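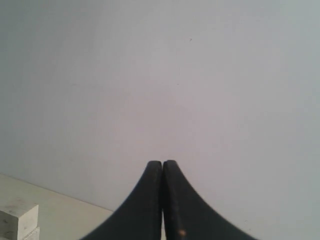

Plain gray wall with one small dark speck.

Forums > Loss Prevention > Inventory and Shrink
Thread started 26th January by stavance_lp

Cycle count variance vs. true shrink – where do you draw the line?

stavance_lp
We moved from an annual physical to rolling cycle counts in October. Small hardware chain, 11 stores, all on Colano for perpetual inventory. My problem is that the cycle count adjustments are being booked straight to shrink, and the number finance now quotes is well above what the last annual produced. A good part of it looks like receiving error to me. One store had a net adjustment of 1,274 units on fasteners in a single pass, and most of that reversed on the recount.

Do you hold adjustments in a suspense account until a second count, or book on the first count and correct later?

g_habte
Hold them. We use a threshold by department. Anything over it goes to a pending status and gets recounted by a different person before it posts. Anything under it posts right away. Booking first and reversing later makes the store report useless for trend work, as you have found.

Also check unit of measure. Fasteners are a classic case of a box received as an each.

Fontes_E
Disagree with holding. A suspense bucket turns into a parking lot. I inherited one with entries older than the manager running the store. Book on the first count, tag it with a reason code, and report gross and net side by side. If the reversals are large, the gross column shows it and you have a training issue to fix.

g_habte
That depends on the bucket having no expiration. Ours posts automatically after 23 days if there is no recount. I have never had an old entry in it.

Fontes_E
Then you are posting unverified counts anyway, only later. I would take the same error on day one with a reason code on it.

stavance_lp
Colano does support reason codes, but we only have four set up and stores pick "other" for nearly everything. I could split receiving into short shipment, unit of measure and mis-keyed. Would more than that get used?

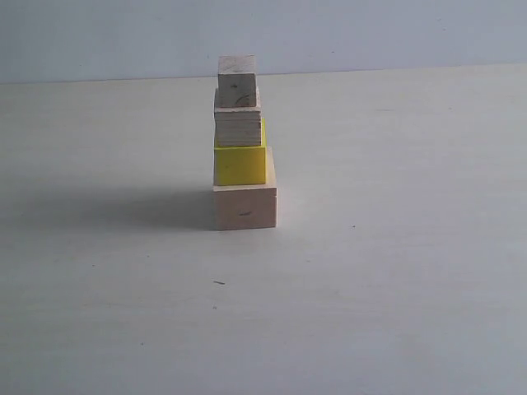 Darcy Charbonneau
Three receiving codes is plenty. Remove "other" from the store login and leave it at the district level. We did that and the unexplained portion dropped within two count cycles, with no change to the counting procedure. Stores will complain for a month.

S.Admasu
Removing "other" only moves the junk into whichever code is first on the list. We ended up with a huge short shipment figure and a vendor claim that had to be withdrawn. If you do it, audit a sample against the receiving paperwork before anyone acts on the totals.

Darcy Charbonneau
Fair. We sort the list at random for that reason – I should have said so.

stavance_lp
For the threshold, is g_habte's group using units or dollars?

g_habte
Dollars at cost, $1,000 per department per count, absolute value and not net. If you net it, an overage on one SKU hides a shortage on the next one. On fasteners I would add a unit limit as well, given the low cost per piece.

Fontes_E
Agree on absolute value. Still no on the suspense account.

stavance_lp
I will run reason codes in six stores and the hold in the other five through the next full cycle, and report gross adjustments for both groups.

Home | Forums | Shrink | Audit | Search
Contact the moderators | Back to top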